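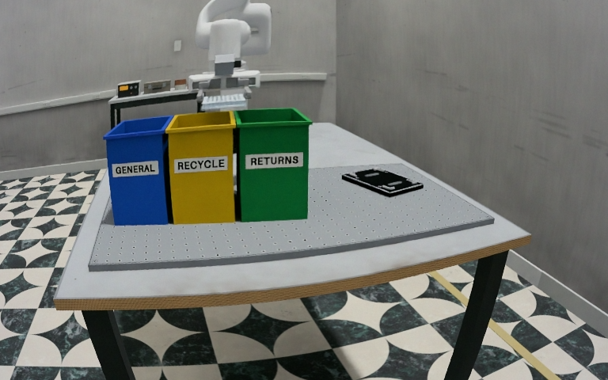
Sorting returned stock still has to be done by hand in every shop known to one member of staff at Athanasiadis, the homeware shop we asked for advice, and the worst of it is deciding which heap a thing belongs in. Lifting it is the easy bit. That remark shaped our project more than any paper we read.

Home Projects Reports Staff Contact

Search this site Enter keywords Go

Can a robot arm do the back-room sort?
Student project report, Clirnerik group

1. Aim

We wanted to find out whether a single robot arm could take over one small shop-floor chore: picking an item off a bench and putting it into the right one of three bins. The bins are labelled GENERAL, RECYCLE and RETURNS and coloured blue, yellow and green. All the work was done in simulation. We had no budget for a real arm, and a simulated bin can be knocked over as often as you like.

The same question comes up at home with kitchen waste, and we had hoped to cover both. There was only time for the shop version.

2. Setting up

The room, the table and the arm were built in Hodix, which the department already uses for second-year teaching. The bins stand side by side on a perforated board. They touch at the rims, so a small error to one side can put an item in the wrong bin. We thought about spacing them out and decided against it. Back rooms are short of space and the bins there are pushed together too.

We used 7 item types, most of them flat or boxy. We left out clothing and anything in a bag, as soft objects need a different kind of simulation and we did not trust our results with them.

Each trial was one item and one bin. The program was told which bin was correct, so this report says nothing about recognising faulty or recyclable goods.

3. How a trial runs

The arm moves over the item, closes the gripper on it, lifts, travels to a point over the chosen bin and lets go. Flat items gave us the most to think about. A plate has to be held by its edges between the finger pads, and if it is carried level it may be too wide for the opening. Tilting it before release was the answer we settled on.
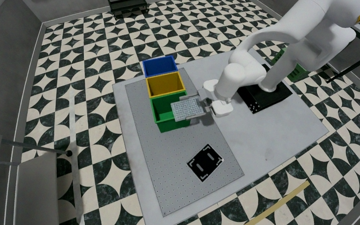

The height of release also matters. In early trials we let go well above the rim and plates landed across two bins. Lowering the release point cured most of this, but then the fingers sometimes caught the rim on the way out. The final setting is a compromise and was found by trial and error.

4. Results

We ran 2,812 trials in total, counting the early ones. The last 100 were done with the settings fixed and are the only ones we would ask anybody to rely on. In those, 5 items missed the correct bin. All of the misses were flat items. Boxy items went in every time.

Speed was poor. A person doing the same job would be well ahead of the arm, mainly because the arm stops before each lift and again before each release. We did not try to remove these pauses.

5. Discussion

Our view is that the arm can do the moving but not yet the chore. Somebody would still have to lay the items out singly and decide where each one goes. When we showed the results at Athanasiadis, the staff said they would want a machine that could start from a full trolley.

A simulated plate also never has a sticky label or a torn box round it. We would expect more misses with real goods.

6. Further work

Next year's group will have the Hodix files and should start with overlapping items. Release settings are in the appendix, which is kept with the department copy.

Related reports
Folding towels with two arms
Bukiden: a shelf-stacking trial
Loading a dishwasher in simulation
Floor cleaning in a shared kitchen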